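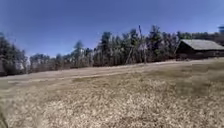
Folie 1 – Einstieg: Fläche und Waldrand
Begrüßung kurz halten, Gliederung nicht vorlesen. Thema ist die Bestandsaufnahme Hof Caltcombe, Teil Grünland und Scheune.
Trockene, kurze Grasnarbe, dahinter der Gehölzgürtel. Auf die Lücke im Baumbestand links hinweisen, für das Windschutzkonzept kommt sie auf Folie 4 wieder vor. Rechts am Feldrand das Gebäude mit dem hellen Dach.
Immergrüne und laubabwerfende Anteile getrennt ansprechen. Artenliste liegt noch nicht vor, auf Nachfrage an Leidy Carhuamaca verweisen.

Folie 2 – Zufahrt und offener Unterstand
Weg: Erde und Kies, keine gebundene Decke. Verläuft in Richtung Waldrand, Gebäude links davon, dazwischen trockenes Gras. Tragfähigkeit für Ladewagen ist rechnerisch nicht belegt. Branar hat ein Angebot für eine neue Tragschicht abgegeben, Einbaustärke 28 cm. Preis nur auf Nachfrage nennen.
Unterstand: Front offen, Holzpfosten unter dem Überstand. Einer davon steht leicht schräg. Ursache offen – Fundamentsetzung oder Montagefehler, beides erst nach Freilegen des Pfostenfußes zu beurteilen. Keine Vermutung äußern.
Am Gebäudefuß lagern dunkle, niedrige Gegenstände, vermutlich Gerät oder Maschinenteile. Vor der Vermessung räumen lassen.
Übergang: vom Pfosten zur Dachlast.

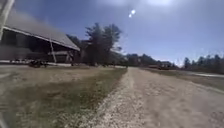
Folie 3 – Dach
Breite, graue, verwitterte Fläche, Traufe gerade und hell abgesetzt. Deckungsmaterial aus der Entfernung nicht sicher bestimmbar, Metall oder alte Schindeln kommen in Frage. Materialprobe vor jeder Lastannahme.
Dachfläche laut Aufmaß Bouvier: 593 m². Das ist die geneigte Fläche, die Grundfläche ist kleiner. In der Vorbesprechung wurde beides verwechselt, deshalb den Unterschied einmal deutlich sagen.
Zur Entwässerung: Varianten A und B von Ó Gríofa gegenüberstellen, Mindestgefälle der Rinne in beiden Fällen gleich. Maximal zwei Minuten.

Folie 4 – Lage zum Wald
Scheune dicht vor den Bäumen, zum Feld hin freie Fläche. Drei Punkte:
– Laub- und Nadeleintrag auf dem Dach
– Verschattung, Abtrocknung nach Regen
– Wurfweite der hohen Nadelbäume
Zum dritten Punkt: Baumhöhen fehlen, Messung im April. Einzelne Kronen überragen den übrigen Bestand deutlich, dort beginnen. Abstand Stamm zu Traufe an mehr als sieben Stellen aufnehmen.
Die Wand unter dem Dach liegt im tiefen Schatten. Zu Türen, Fenstern und Verbretterung deshalb keine Aussage.
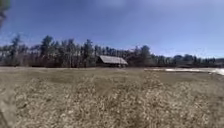 Folie 5 – Weiteres Vorgehen
Reihenfolge: Räumen, Pfostenfüße freilegen, Materialprobe Dach, Baumhöhen. Wegebau zuletzt, damit die neue Decke nicht durch Baufahrzeuge belastet wird.
Datenablage bei Firnent, Zugang über Baptiste Bouvier. Rückmeldungen zum Aufmaß bitte schriftlich und mit Angabe des Bauteils.
Falls Zeit bleibt: Frage zur Mahd der Fläche aufgreifen. Sonst auf die Pause verschieben.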